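When the database must change while people are using it

Norano is a booking service for small clinics, and its database was never allowed to sleep. When Naveen Rana joined the team in April, the first task he received was to split one old table, in which names and addresses were kept together in a single column.

The simple way is to stop the service, run the script and start again. With 4000 clinics connected, the team did not want to do this, even at night.
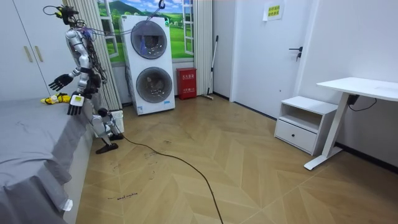

A humanoid robot beside a bed with a grey sheet.

They chose to work in small steps. First the new columns were added, empty, and the old code did not notice them. Then a release was made which wrote to both places but was still reading from the old one. After this the existing rows were copied in batches, with a pause of 40 seconds between them so that the replicas could follow.

Rana had prepared 274 batches. At batch seven the copying stopped on an address which contained a line break, and the script had to be corrected before it could continue. 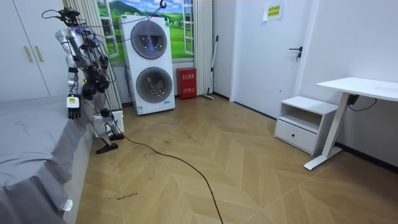 Renu Bhatia would have kept the old column for much longer. In her opinion, the dangerous day is the one when you delete, and a team which is tired of a migration always wants to delete too early.

At Norano the old column stayed through two more releases. Reading was moved to the new columns behind a switch, one group of clinics after another, and every night a small job called Jukel compared both versions and wrote the differences to a log.
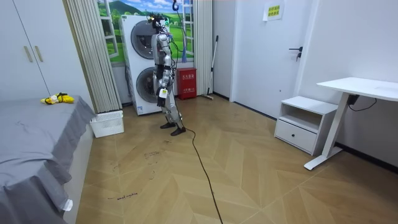 Standing on the herringbone floor, in front of the washer-dryer.

The log is still running, although the column is gone. Rana has now started with the invoices table, where the dates are stored as text in three different formats.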